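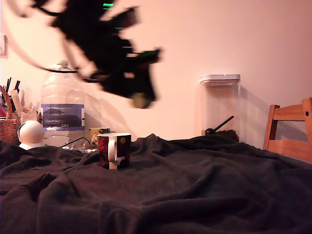
The club's second task of the summer is cloth handling, and I have spent most of July on it. The rule sheet from Vanidville gives one page to the subject. The arm has to take hold of a piece of fabric, move it to a marked area and let go, with household objects left standing on the table. Points come off for anything knocked over. I picked a dark cloth for practice, which was a mistake for the vision side. The folds are close to black and the depth estimate has very little to work with between one ridge and the next. The red and black mug is the worst case on the table, with its base down in a fold and its handle out to the left. The segmenter tends to take the lower part of the mug for cloth, then offers a grasp point much too close to it. The water bottle at the back gives a different problem, as clear plastic comes through with holes in it. The coffee canister does the same.

Our software is split in two. Kutusach is the planner, written by last year's group and inherited by us with few comments. Bratu is the part I wrote, and it does nothing except pick a grasp point on the fabric and give it a score. The two talk over a plain text message, so either one can be restarted alone. I would keep that arrangement if I did it again.

I logged 134 attempts before changing anything. The failures were mostly of one type: the fingertips closed above the ridge and came up with nothing. The height came from a median over a patch, and the patch was wide enough to include the valley on both sides of the fold. I made it smaller and added a second check from the wrist angle. Misses went down. Collisions went up a little, as the arm now goes lower with more confidence than it should.

Speed is the other open item. Prys Sayce wants the transfer move run at full rate, because the score has a time term. I would like it slower. At full rate the cable swings, and the swing shows up as noise in the joint readings for a short time after the arm stops. We settled on a wait of 4 frames before the next reading is used. It costs less than I expected.

Next is the release. At present the gripper opens and the cloth falls however it falls. Pridard, the other team in our bracket, drags the fabric a short way before opening, and theirs lands flatter. I am going to try the same with a lower approach, and log it in the same format so the runs can be compared.

Contact: use the form on the club page | © Cloth and Joint Notes | Back to top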